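Informe de avance: kit de pinza manual Dagdag
Septiembre — Washington Arruda, Brirkgate

La evaluación del kit para Kirkberg va por la mitad. Recibimos 2 unidades y llevamos 43 sesiones en mesa doméstica, de las 500 que fija el acuerdo. Los cables enrollados son la tarea más lenta: unos 6 minutos por serie.

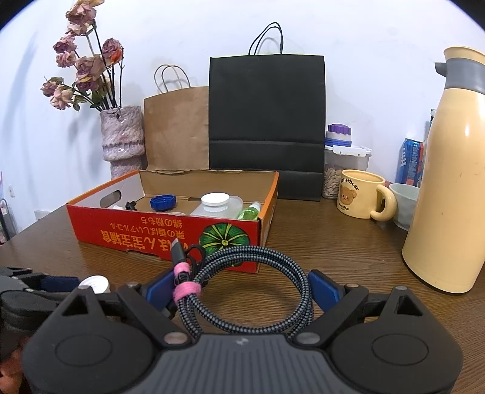 El proveedor, Tavberg, cambiará las almohadillas de los dedos sin coste. Falta recibir el manual en español — lo prometen para fin de mes — y cerrar el precio del mantenimiento. No pedimos ampliar el presupuesto.

Comentarios

Ourania Chatzigeorgiou: ¿El cambio incluye las dos unidades?
W. Arruda: Sí, las dos.

© Brirkgate | Contacto | Volver arriba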